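The Bright Dishes – A Little Gallery From Flurnden

Posted Dec 6, 2024

We use cookies to remember your preferences and see which pages people visit. By continuing to browse you agree to our use of cookies. Accept | Manage settings

I've been promising for ages to put up a page for the plastic dishes, and every time I sat down to do it I ended up writing about the garden or the stove instead. So here they are at last, out on the dark green cloth, which is my favorite thing to set them on (a pale cloth makes them look like candy that has been left on a sheet, and I've never warmed to it).

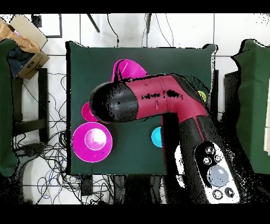 The wide-rimmed magenta dish on the green, with a touch of cyan close by.
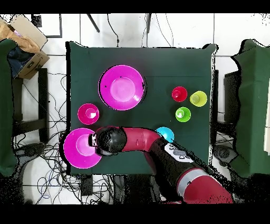
Red, yellow-green, bright green and cyan cups keeping company on the right, with the big magenta bowl nearer the middle. 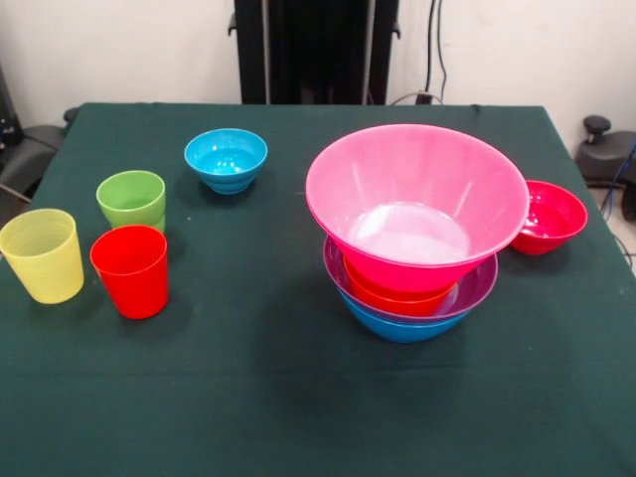 Nested bowls with the large pink one on top, and the red, green and yellow cups over on the left.

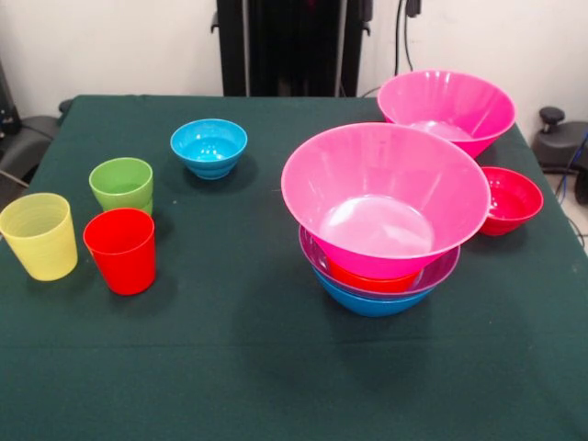
I should say how we came to have so much of the stuff, as people who visit Flurnden do tend to ask. When we moved in there was one shelf of proper china, all of it white and all of it a little chipped, and for our first summer we ate off that and felt very grown up. Then we had a long lunch outdoors with far too many children, and by the time the cake came out I was sweeping under the bench for the third time. The next morning I drove over to Imanstead and went into Văn, the housewares shop near the bottom of the hill, and bought a bag of plastic cups in every color they had on the rack. I think I spent 12 dollars. I've spent a good deal more there since!

The bowls came later and from all over. A few were Văn again, and one or two were from a church sale, and the rest were part of a line called Jornora that the shop used to carry and then stopped carrying, much to my disappointment. I do still look for Jornora pieces whenever I'm anywhere with a secondhand shelf. I couldn't tell you that they're better made than anybody else's bowls. I just like the colors and the way the rims feel when you pick one up with wet hands.

What I hadn't expected was how much pleasure there would be in putting them out and putting them away again. I am not a tidy person by nature. My desk would frighten you. But there's something very soothing about having a table full of bright things and deciding where each of them belongs, and I've been known to take the whole lot out on a gray afternoon for no better reason than to wipe the shelf and start over. You move a bowl, you stand back, you decide you liked it where it was, you move it back again. An hour goes by and the soup is only just warm.

There are a couple of schools of thought in this house about stacking. Mine is that you nest whatever will nest and let the tower be as tall as it likes, because the cupboard is deep and I have long arms. The other school (which shall remain on the far side of the breakfast table) holds that you should never put away more than 2 bowls in one pile, or else the one you want is bound to be at the bottom. We have gone back and forth on this for years. At the moment the compromise is that bowls may be stacked and cups may stand about in a loose bunch, and the plates go wherever there's a gap, usually on their edge beside the cake tins.

Nesting does have one drawback, and anybody with a cupboard like mine will know it already. Cups that fit snugly will stick if there's the least bit of water left in them, and then you are stuck too, twisting and muttering with guests at the door. Let them dry all the way. I leave ours upside down on a tea towel overnight, and in January, when the kitchen is cold and nothing dries, I give each one a quick rub with a second towel before it goes up. If a pair does get stuck, stand the outer one in warm water and put some cold in the inner one, then wait a minute before you pull. It has worked for me nearly every time, and the time it didn't we simply had a rather thick cup for a week.

As for washing, I do them all by hand. Ours have no markings about the dishwasher that I can find, and I lost a nice lidded tub that way once (it came out shaped like a hat). Warm water, a soft cloth and a drop of dish soap does very well. Tomato sauce is the great enemy, and so is anything with turmeric in it, so those go in the white china and the plastic gets the fruit salad and the popcorn. Sunshine helps with a faint stain – a day on the windowsill, turned over at lunchtime.

The cloth deserves a word of its own. It started out as a length of curtain fabric, or so I was told by the woman at the remnants stall, and she cut it for me a bit crookedly and knocked 9 dollars off. I've never hemmed it properly and I doubt I will now. It shows every scrap of lint, which is a nuisance, and I go over it with a strip of tape wound around my hand before company comes. But dark green is such a kind color to everything you put on it. Yellow glows against it and pink fairly shouts, and even an ordinary apple looks as though somebody chose it.

If you're thinking of starting a collection like this yourself, my only advice would be to buy for the table you have. I once came home with a set of platters that would have fed 100 people and there was nowhere to put them, not on the table and not under it either, and they went off to my sister's by the weekend. Small cups and bowls of different sizes are much easier to live with. I'd mix the colors too, and let people pick their own. The children here have very firm ideas about which cup belongs to whom, and there's less spilled lemonade when everybody is proud of the one they've got.

I've had notes from a few of you asking whether the dishes go back in the cupboard for the winter. They don't! We use them right through, for nuts and clementines and for the buttons when I'm mending, and one of the little bowls lives by the back door full of clothespins until the weather turns. I did think of keeping the plastic for picnics only, but it seemed a shame to look at white plates for all those dark months when there was something cheerful sitting a shelf above.

There's another page in the works with the tea towels, of which I have an embarrassing number, and after that I'd like to get to the enamel pans. The pans will have to wait until I've scrubbed the bottoms. In the meantime, if anybody comes across a Jornora bowl in orange, at a sale or in the back of an aunt's pantry, please do write and tell me where. I've seen only one and I was foolish enough to put it down while I went to look at the spoons.

Get our letter from Flurnden: new galleries and kitchen notes, sent when there's something to send. Enter your email address to subscribe. You can unsubscribe at any time.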